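Home | Topics | Ask Us | Kids' Corner | Parents

Why Do Robots Have Rules?
By Notburga Riedl

In your school there are rules, like no running in the hall. Robots who work near people need rules also. The rules are written for the people who build the robots and for the people who use them. A robot can't read a poster on the wall!

Rule one: know where the arm can reach. Before the robot starts, somebody checks how far the arm can go to every side. Your head and your hands stay outside of this space while it moves.

Rule two: go slow near people. A fast arm is a strong arm. At the Fornidcombe workshop, the robot moves slowly for the first 10 tries of every new job, and a grown-up watches it the whole time.

Rule three: there must be a stop button. It is big, it is easy to find, and everybody in the room knows where it is — also the visitors.

Rule four: keep the work place tidy. Bags, cups and toys can confuse the robot, or they can fall down. Only the things for the job stay on the table.

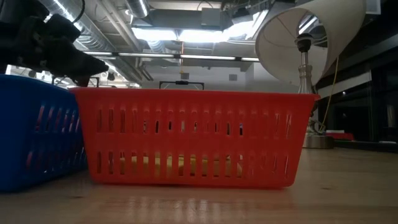

Rule five is about the fingers of the robot, which are called the gripper. A gripper can pinch you. If something is stuck in it, you don't pull it out. First you press stop, and then you call a grown-up.

Kgomotso Swanepoel teaches these rules to children from nine years old. She asks them to make a rule of their own at the end. One boy wrote, "Say good morning before you switch it on." It is not a safety rule, but they kept it on the list.

More from Kids' Corner
How does a robot see?
A visit to Prernusitz
What is a sensor?
Draw your own robot helper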